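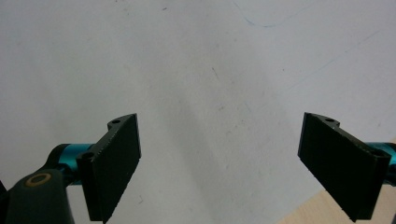

Care of Work Surfaces — Session 5 handout
Housekeeping and Premises Skills, Botesstead site
Tutor: Elaheh Salehi

Pale tabletops: marks and how to deal with them

Last session covered oiled and waxed wood. We now move on to white and off-white tops of the sort found in classrooms, kitchens and workshops. Read section 9 of the course book first if you missed the October start.

A pale top shows everything. Sort the marks before you wet the cloth. For this course we use the following names.

Speck: a tiny dot, often loose. Try a dry cloth.
Smudge: a soft-edged dark patch. Usually grease, rubber or graphite.
Stroke: a thin line of colour, such as a faint blue curve from a pen or marker.
Scuff: a light rubbed mark. May be on the surface or in it.
Scratch: a line in the surface itself. It will not wash out, and rubbing makes the area round it dull.

A mottled finish can hide faint marks. Bend down and look across the top towards the window, then look again from the other side. Grey shading that moves when you move is shadow. Leave it alone.

Order of work

Clear what you can from the top. Wipe dry, from the back edge to the front. Wash with warm water and a little washing-up liquid, wrung out well, and dry straight away. Then go back to the marks that are left.

For pen, put a small amount of surgical spirit on a white cloth and dab from the outside of the mark inwards. Test at a corner first. Windows open, no naked flames. Wait 10 minutes before deciding whether to repeat — old ink fades slowly and a second go often does more than a harder rub.

Do not use scouring powder or green pads on any top in room 123. Arwel Parry has the list of which tops have been refinished.

Recording

Write down the type of mark, where it is and what you used. "Table dirty" is not enough. A scratch goes in the repairs book, even a very faint one.

Practical sheets to Gwion Landeg by 24th February.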